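MacLeod Street Block Association
Minutes, April meeting

Present: Ashraful Bhuiyan (chair), Kalkidan Teshome (minutes), 15 members, one dog.

The March minutes were approved by the five people who had read them.
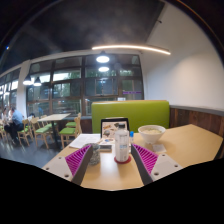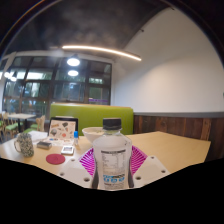
Bottles with white labels, both pictures.

Parking. Discussed for over 3 hours last time. Discussed again.

Street fair. Darnon Tents quoted $3,000, bouncy castle extra. Ashraful called this "spirited." Kalkidan to ask for a lower price, in writing.

Speed bumps. The city has replied to our letter, thanking us for our interest in tree planting. Tabled.

Other business. The dog left early. Adjourned 9:15 p.m.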